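Ticket: Left and right arm streams drift apart on cup-and-pen task
Project: Felulum collection, bench 4
Status: Open, waiting on confirmation
Last updated: Wednesday, 4:20 PM
3 comments · 0 shares

Summary
We are recording two-arm examples of putting a pen and a marker into a paper cup. The target for this task is 900 accepted examples. The Indano checker started rejecting them on Monday's build with "stream offset over limit." Each reject has the left arm lagging the right in the saved file. The live view on the operator screen does not show it.

Setup
Two arms, one on each side of a white table. Recorder is Hunovent, stock settings apart from the save folder. Head view plus joint readings from both arms. The limit in the checker is 20 ms and we have not touched it.

What we tried
1. Restarted the recorder between examples. No change.
2. Swapped the network cables at the switch. The lag stayed with the left arm, so we put them back.
3. Recorded with both arms held still. The checker passed all of these, but it has very little to compare when nothing moves.
4. Recorded with the grippers brought close together over the cup, to get a moment we could line up by eye in both streams.

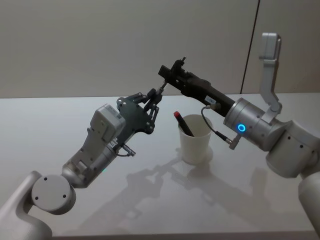

Obeidat support replied that step 3 can't tell us anything, as the offset is worked out from motion, and asked for the raw joint log instead of the exported one. They also wanted to know if the left arm's clock is set from the recorder or from its own controller.

Answer to that: its own controller. The right arm is set from the recorder. We did not know they were different until we looked. The left controller was replaced in August and the clock setting must have gone back to default then. The older build of the checker did not compare the two arms, which would explain why it never came up.

Raw log is attached to the ticket. The offset is small at the start of a session and grows the longer we record. Restarting the recorder doesn't clear it. Restarting the left controller does, for a while.

Change made
Left controller now takes its time from the recorder. Power cycled both arms after saving. Then ran a short set with the usual layout: cup near the middle, pen toward the left arm, marker toward the right arm, both grippers open.
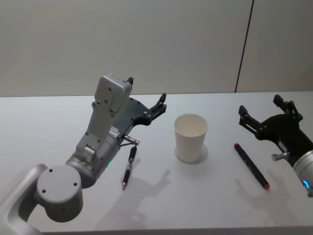
Please don't delete the rejected examples yet, the support side wrote back. If the growth is steady we can shift the left stream and run them through the checker again. Mark them "hold" and keep the session start times with them.

Done. They are in the hold folder with start times in the notes file. We split them by session because the shift will be different for each one.

Result so far
Recorded 4 examples after the change and all passed. That is too short a run to close this. The drift only went over the limit late in a session before, so we need a full session without a controller restart.

Still to do
- Full session on the new clock setting.
- Check the same setting on the other benches before they start this task.
- Ask Indano if the checker can print the measured offset on a pass as well. At present it only prints it on a reject.
- Rerun the hold folder once we have the shift values from Obeidat.

Leaving the ticket open until the full session is through the checker.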